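Comparing two sets of gripper fingers on a two-arm table

Last updated October 2025

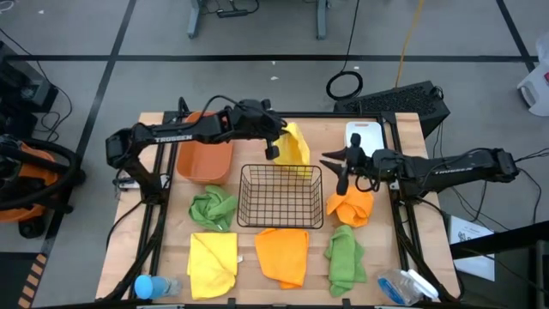

What you need

Two arms of the same model, mounted on opposite sides of one table. Ours carry the TRossen name on the upper links.

A wire basket, a few cloths in different colours, and one or two hard items such as a spray bottle. Soft and hard things show up different faults, so use both.

Two sets of fingers. We compared the Rirko pads, which are flat and fairly stiff, with the Zudis pads, which have a ribbed face and give a little when they close. If you only have one set, you can still use the method to compare closing forces.

A log sheet. Paper is fine.

Step 1. Fit the fingers

Put one type on the left arm and the other on the right. Tighten the screws evenly and close each gripper slowly by hand control. The tips should meet along their whole length. If you see a wedge of daylight at one end, loosen the fingers, square them up and try again. A gap there will ruin your cloth results and leave the bottle results looking normal, so you may not notice it for days.

Step 2. Zero both grippers

Run the zero routine in the controller with nothing between the fingers. We use Plollovness as the control program, where it is under Tools, then End Effector. Save the value for each arm under its own name. Changing fingers changes the closed position, and the old zero will be wrong by the thickness of the pad.

Step 3. Lay out the table

Put the basket in the middle where both arms can reach it. Spread the cloths round it. Leave some flat and crumple the others, as the two need quite different grips. A flat cloth has to be pinched up from the surface, and this is where stiff fingers tend to skid. A crumpled one has folds to take hold of and is much easier.

Keep bottles near the front corners so that the arms don't knock them while working on the cloths.

Step 4. Run the picks

One pick means: lower, close, lift clear of the table, carry to the basket, release. Log each as clean, slipped or missed. "Slipped" covers anything that left the table and did not reach the basket. Do not repeat a failed pick to get a better number.

We did 1,108 picks with the Rirko pads and 1,007 with the Zudis pads. The totals differ because the Zudis set had to come off early when a rib began to peel. You can get a useful answer from far fewer. Our first trial was 96 picks per set, and the order of the results was the same.

Step 5. Swap sides

Move each set of fingers to the other arm, zero again and repeat. Efraín Bedoya added this step after our first trial, when we found that one arm had slightly more play in the wrist and was making its fingers look worse than they were.

Reading the log

Sort by item first, then by finger type. In our log the ribbed pads did better on flat cloths and there was little between the two on crumpled ones. On the bottles the stiff pads held better. The Hứa fingers are next on our list and will go through the same steps.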